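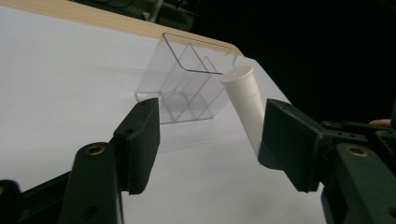 **Bench check, sample room, Donport site**
Done in May, before the Morgan order

- [x] Table top wiped down, no chips along the front
- [x] Clear acrylic holder stands level. *Doesn't rock. Clean again with soapy water only, the spray clouds it.*
- [x] White tubes, batch of 200, caps checked. *7 set aside with caps that wouldn't snap shut. Closari to replace.*
- [ ] Labels on spare tubes. *Not done, printer out of roll.*
- [x] Floor clear under the table
- [ ] Eyewash bottle in date. *Expired. New one ordered from Utatov.*
- [x] Waste bin lined

Spare stock is 400 tubes, top shelf. Reorder when it falls below that. Open items to be looked at again before the next batch goes out.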